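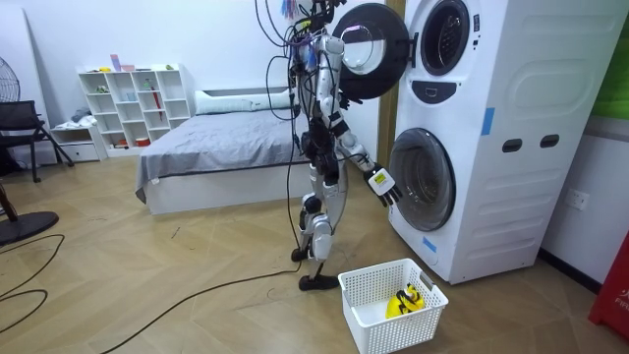

Intan Yeoh

2nd October

A humanoid robot built by members of a shared workshop in Samcombe is being taught to do the washing.

The machine, named Nondora, has white and silver casings over black joints and is run on a tether. Its builders have set it to work on a stacked washer-dryer in a small room with a bed and shelving, with a plastic laundry basket on the floor in front of it.

Brendan Kavanagh, who leads the build, said the round doors were harder than walking.

"It has to find the edge, get its fingers behind it and then step back without pulling itself over," he said. "We spent most of the summer on that."

The group has 34 members and has spent £3657 on the robot so far. The largest single bill was £2169 for the leg actuators. The hands were made in the workshop.

Farah Saragih wrote the software that controls the arms. She said the cables at the head and shoulders would be moved inside the body once the wiring was settled.

"Every time we tidy them up, something needs changing," she said.

The group hopes to show Nondora handling a full load at the workshop's open evening in December. Entry is free.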